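Chisholm paternity claim: what the filing says

kirgate_end
Kilville striker Chisholm has been named in a paternity petition by Rahel Holzer. The club has declined comment. The petition asks for a court-ordered test and temporary support. It does not ask for custody. Several gossip pages have merged those requests.

porkia70
The club statement confirms he remains available for selection. That is a contract matter and has no bearing on the petition.

E_Kofler_fan
Edeltraud Kofler's column says he already admitted he is the father. Why is everyone treating it as open?

kirgate_end
Her column says he "accepts the process." Agreeing to a test is not an admission. Read the second paragraph again.

E_Kofler_fan
I read it. He also paid for the apartment in Kirgate. People do not pay rent for strangers.

porkia70
Paying rent shows a relationship. It does not establish who the father is. The court will use the lab result if there is one.

backpost9
Disagree in part. In some places voluntary payments can be raised as evidence of conduct. Weak evidence, but it can be entered. The thread is overstating how little it matters.

porkia70
Fair. I would still rank it well below a test.

backpost9
The Porkia gossip page puts the support request at 50 percent of his wages. No source given. The petition leaves the amount blank.

kirgate_end
Correct. The amount line is empty on the copy I read. Treat the percentage as made up until a document shows it.
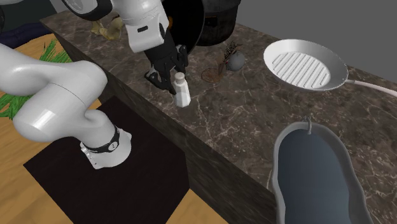
E_Kofler_fan
Can he be dropped from the squad over this?

backpost9
Only under the conduct clause in his contract, and a civil petition alone would not normally trigger one. The manager can leave him out for form at any time.

E_Kofler_fan
His form is reason enough. I still think the column will be proved right.

kirgate_end
Possible. The next hearing is in February. I will post the docket entry when it appears.

Last updated: 9:50 p.m.

This site uses cookies to keep you logged in. By continuing you accept our cookie policy.

Contact | Copyright Kilville Supporters Board | Back to top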